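From: Howard Birkett
To: kandar-data list
Date: Feb 21, 2021
Subject: Re: [kandar-data] pan episodes, second batch

Kyung-hwa Kong wrote:
> I have gone through the second batch from the Cistiritz bench. Of the
> 534 episodes I would keep most, but the start poses bunch up badly.
> The arm nearly always begins on the same side of the pan, and the
> handle angle hardly changes. Can we fix that in collection, or do we
> have to resample afterwards? Also, is the wrist view worth storing at
> full rate? It doubles the disk use.

Fix it in collection. Resampling will only repeat the few odd poses we have. From Monday the operators get a printed list of handle angles, one per episode, and they set the pan by hand before they press record. Neville has the script that makes the list.

For those who joined after October, the fixed view gives you the fingers above the handle, the broken biscuit pieces in the pan and part of the bowl on the right:

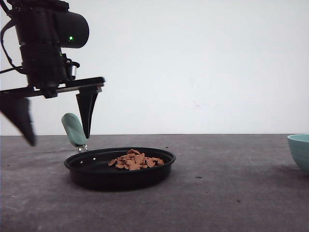
The target is still 3000 kept episodes before the first full training run. At present we lose too many to late starts, where the operator is already moving when the log opens. Please wait for the tone. Trim nothing by hand – the cutting script needs the still period at the front to line up the joint log with the two video streams.

On the labels: use "grasp", "lift", "tip", "return" and nothing else. Shamim found 200 segments marked "pour", and these have been mapped to "tip". Failed grasps stay in, with the fail flag set. Do not delete them.

As for the wrist view, I would keep it at full rate. The fixed view alone is poor at telling us where the handle sits between the fingers, and the small model trained on it tends to close too early. Depth of the handle in the grip is the one thing the wrist view gives us cheaply. If disk is the problem, drop the fixed stream to half rate first and tell me what it does to the Veladard baseline.
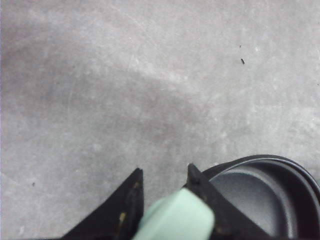

Wrist view: both fingertips, pale green between them, rim of the black pan at lower right.

Brândușa, could you rerun the sync check on episodes 3240 and up? The offset looked one step out to me, but I only opened a few of them.

Howard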